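# Portable induction cooking in shared student housing

Hiba Twal, February

## Background

The Lukier building at Provstead has 173 rooms and no kitchens on the upper floors. Residents may use one small cooking appliance per room, as long as it has no open flame. My project looked at whether a single induction cooktop and one saucepan could cover the everyday cooking of one person.

I sent a short survey to the residents and got 99 replies. Most people wanted to make pasta, rice, soup or eggs. Very few wanted to fry anything. That made a deep saucepan with a lid a better choice than a skillet, and I planned the rest of the work around it.

## Setup

The basic set is a small round cooktop with a knob on the front, a black nonstick saucepan with a long handle, and a glass lid. All of it fits on a tabletop with space left over to put the lid down flat. 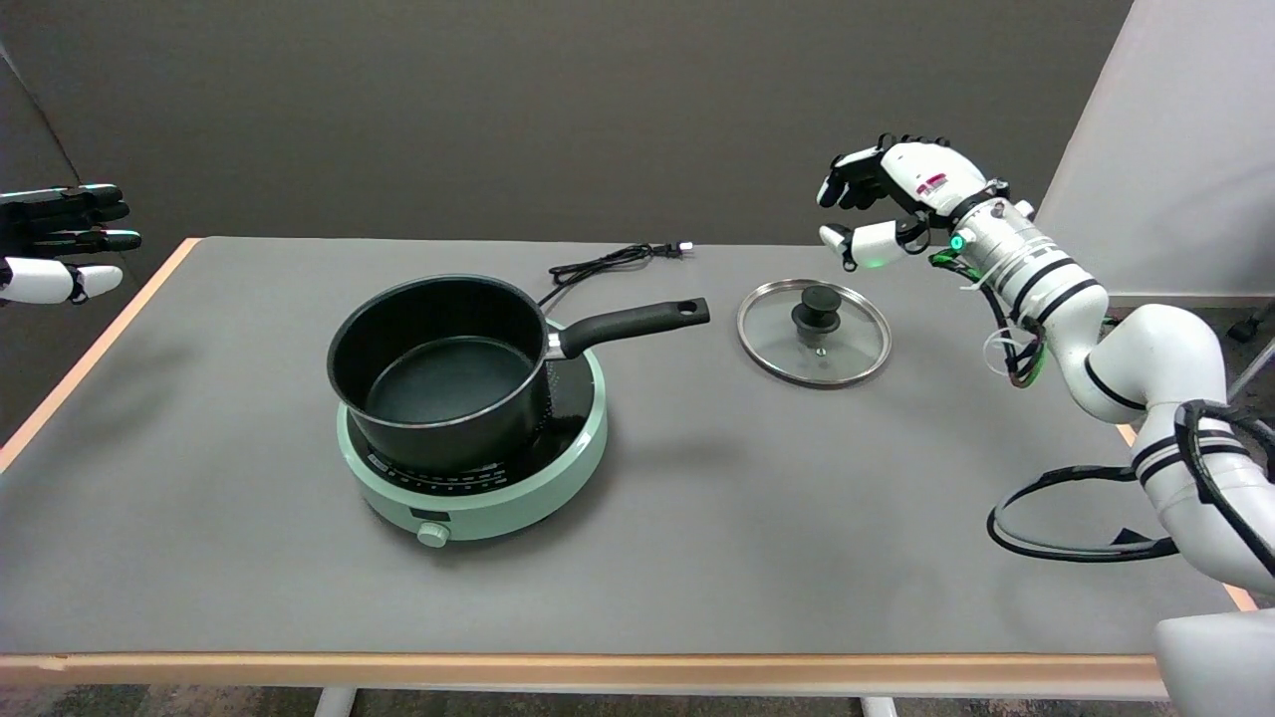

Storage was the next question. The shelves in the rooms are shallow, and a long handle sticks out past the edge unless the pan is turned sideways. In my own room I kept the pan on top of the cooktop between meals and put the lid on it upside down, which saved some height.

## Results

I cooked with the set for most of the month and wrote down the time for each meal. Rice was the easiest. Soup took longer than I expected when I started from cold stock. Pasta for one person was fine, but pasta for two boiled over twice and I went back to smaller portions.

The whole food bill came to about 341, including a bag of rice I haven't finished.

Cleaning took a few minutes each time. I washed up in the bathroom sink, and the long handle got in the way there too. A shorter handle is the one change I would make to the set.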